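Cell Rules and Good Practice: Your Questions

Welcome! We get a lot of the same questions from people starting in the Villalobos arm lab, so Loretta Alcantara and I put the answers in one place (and Diarmuid Lenihan checked the parts about speed). If yours is missing, come by the desk on any Monday before lunch and ask.

Do the rules count in simulation too?

They do, and I know that makes some folks groan. Nothing gets hurt when a simulated arm swings through a simulated bowl, but the habits you build on the screen walk right into the room with you. So we ask for the same start pose, the same speed limits and the same named stop condition in both. A run that breaks a rule in simulation gets logged as a failed run, even if the object ended up where you wanted it.

How should I set up a tabletop scene?

Keep it readable. Every object gets a name in the scene sheet before the first run, along with which one is the target and which ones must stay put. Please give long or spread-out tools a bit of extra thought, as the handles reach farther than people expect when they're looking at the jaws!

What do I check before the gripper closes?

Stop above the object first, with the fingers pointing down, and look at the whole table. With pliers you want to know where both handles point and what a turn of the wrist would sweep them into. Write the neighbors down. For the pliers layout below, the sheet should list the white bowl and the disc as keep-clear objects, with the bowl first, given how close the handle tips come to it.
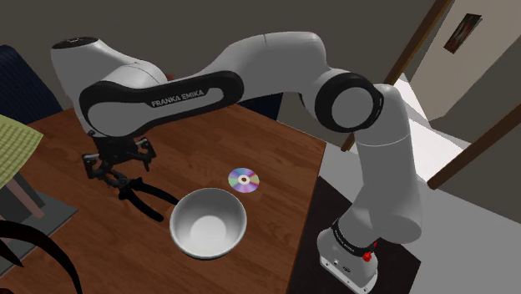
How many runs before I can move to the real arm?

Our baseline set for Mekside has 829 runs, and we'd like you to finish all of it with no contact on a keep-clear object. Yes, all of it. Heriberto Ponce got through his in roughly 87 hours of machine time, spread over a good many nights, so please don't plan on a long weekend.

Who signs off?

Dwynwen Samuel, or Loretta when Dwynwen is away. Send the scene sheet and the log together, in one message. Logs that come in without a sheet go back to you unread.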